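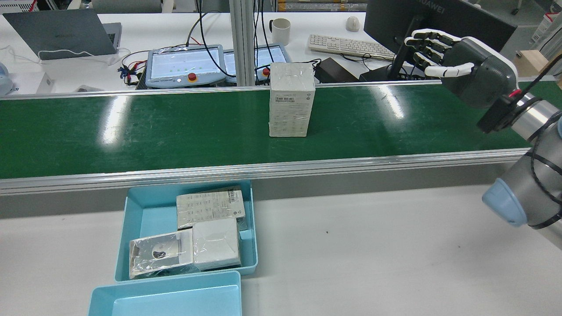 Station 4: wrapped carton on the belt, product tray on the operator side.

Category: Getting Started > Packing Line Guides
12 comments | 30 shares

SECTION 4. YOUR FIRST SHIFT AT A SHARED STATION

By now the belt has been leveled, the trays are in place and Augustina Amoah's team has signed off the guarding. Now comes the part we like best: people start working with it! At Gisterbridge the packing stations used to mean a full shift of reaching, turning and setting down small cartons. The arm takes on a large share of that reaching. What you get in return is a job with more looking, more deciding and a fair bit more say in how the station runs.

Read this section all the way through once before you touch anything. It takes 10 minutes with a coffee.

4.1 Who does what

The arm moves single cartons between tray and belt. You load and clear trays, keep the carton supply coming, check the film and the print, and decide what gets pulled. You also set the pace. The pace setting is on the Run page of the pendant and it belongs to the person at the station — supervisors can suggest a change, but they can't make it from the office.

4.2 Before you start

1. Check the shift board for the name of your station partner. New operators are paired for their first 18 shifts.
2. Tuck in lanyards, drawstrings and loose cuffs. Take off rings and bracelets.
3. Find every red stop button at your station and put your hand on each one in turn. Do this every shift, even when you know perfectly well where they are.
4. Wipe the belt with a dry cloth from end to end. Lift the cloth off at the rail; don't drag it over the edge.
5. Set out your trays. Keep an empty one within reach for pulled items.

Note: Cartons may stand up or lie flat in the tray. The Ngui software handles both. A carton lying on top of another one is where it slows down, so spread them out if you have room.

4.3 Loading cartons by hand

1. Press PAUSE on the pendant and wait for the steady tone.
2. Bring the cartons in from the side of the table, a few at a time. Use both hands.
3. Support the group from both sides until it sits firmly.
4. Turn any carton whose label faces down.
5. Take your hands right back past the table edge.
6. Call "clear" to your partner, wait for the answer, then press RESUME.

CAUTION: PAUSE holds the arm in position with power on. It is fine for loading. It is NOT enough for cleaning, for freeing a jam or for touching the arm. Use a red stop button for those, and follow the restart steps in Section 6.

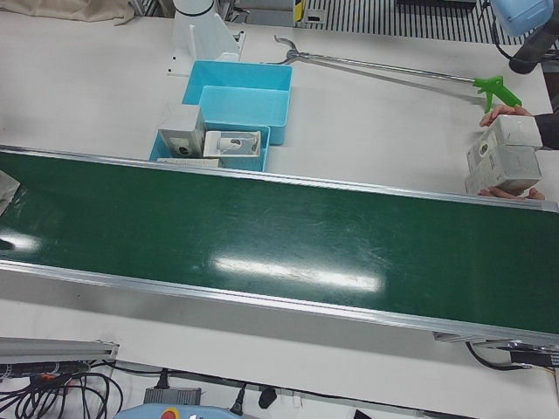

Loading with both hands behind the belt. The green-handled grabber is lying at the back of the table.

Note on the grabber: use it for a carton that has ended up out of comfortable reach. Efua Lamptey asked for one in the first month of the trial, after a lot of stretching across tables, and it has been a small triumph. Pause first, squeeze gently (the claw will dent a thin carton) and put it away before you resume.

4.4 When you disagree with the arm

You will, and we want to hear it! If the arm sets an item down crooked or passes over one it should have picked:

1. Press PAUSE.
2. Move the item yourself, or put it in the empty tray.
3. Tap FLAG on the Run page and choose the closest reason. "Other" is a perfectly good reason.
4. Resume when you're ready.

Flags go to Laurențiu Chiriac in the Flastoris support group, and a copy goes to your shift lead so you can see what was done with them. They are never used to score operators. That is written into the site agreement, and Gobnait Gallagher has the full text if you'd like to read it.

4.5 Changing over during the shift

Partners trade places every 30 minutes, one on loading and one on checking. The old line didn't allow for this, and it's the change people bring up most. Kwadwo Arthur went from packing to training new starters in September and still takes a turn on the belt most mornings. If you'd like to learn program edits, ask him for a place in the Gundurura course. Each group takes up to 4 people, on paid time, and no computer background is needed.

4.6 End of shift

1. Run the belt until it is clear, then press STOP on the Run page.
2. Count pulled items into the log and empty the tray.
3. Hang up the pendants with the screens facing out.
4. Tell the next pair anything odd you noticed — a sound, a slow pick, a scuffed spot on the belt.

Go on to Section 5, Adjusting the Pace.

Tags: packing, shared stations, operator training

We use cookies to remember your language and your last-read section. Accept | Manage settings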